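Search this site Go

Plutuvon – Table Hands Wanted, February

Do you own tangled cords, and feel things about them? Plutuvon needs three people for bench work at our Rustad room: plugging, unplugging and putting power strips back where they were. Shifts last two hours, almost all of it seated.

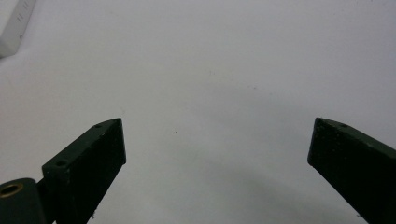 The pale work surface. Bring your own excitement.

Pay is $70 a shift, plus coffee of no distinction. No experience needed – if you can work an outlet, you're overqualified.
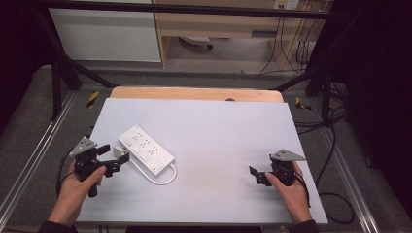

White power strip and plug adapter on the board.

Contact: Plutuvon, Rustad room | © Plutuvon | Back to top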